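Gulville Shared Kitchen
Minutes of the April meeting

34 shares | 3 comments

Present: Vasanthi Alva (chair), Gerd Fröhlich, Manikandan Mathew, Narayanan Gowda. Kumaresan Krishnan took the minutes and accepts no responsibility for the spelling.
Apologies: none received, though Gerd was 12 minutes late and offered one at the door.

1. Last minutes
Approved, after Narayanan asked that "shouted" be changed to "remarked" under the item on the dishwasher.

2. Containers
Most of the evening. Vasanthi reported that the tall cupboard now holds more than 30 clear plastic containers and a much smaller number of lids, few of which are on speaking terms with them. Gerd proposed throwing out anything without a lid. Manikandan said a container without a lid is a bowl. Discussion of whether it is a bowl. Vote taken: it is a bowl, 3 to 1.

Agreed that clear containers will be sorted on Friday and anything cracked will go. Those kept will be stored upright and unstacked until we know how many fit.

3. Bins
The red bin and the green bin will stay side by side on the raised wooden shelf, red on the left. Red is for things that need a second wash, green for things ready to go back in the cupboard. Narayanan asked what happens to things nobody can decide on. Vasanthi said to decide.

Labels were suggested and put off again. Gerd still has the label maker and says it needs a battery. He said the same in the winter.

4. Work surface
The green top wipes down well and will be kept. Manikandan would like it a hand higher. Gerd would like it a hand lower. It stays where it is.

5. Money
Balance stands at $554. Brokau quoted for a second shelf and Kumaresan will ask whether the price includes brackets. The Skimenetti pasta machine remains in its box, which Gerd describes as an investment.

6. Any other business
Manikandan asked who has been putting away containers with a spoonful of rice in them. Silence was recorded.

Meeting closed at 9:15, when Narayanan started turning off lights.

Comments (3)

Güneş: The square lids fit the ones at the back of the cupboard. I've mentioned this.

Gerd F.: For the record, the bus was late, so I was on time for the bus.

V. Alva: Please bring back anything you borrowed before Friday, lids too.

We use cookies to remember your settings. Accept | Manage choices
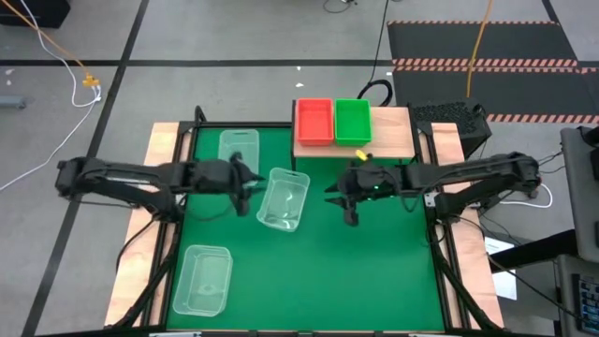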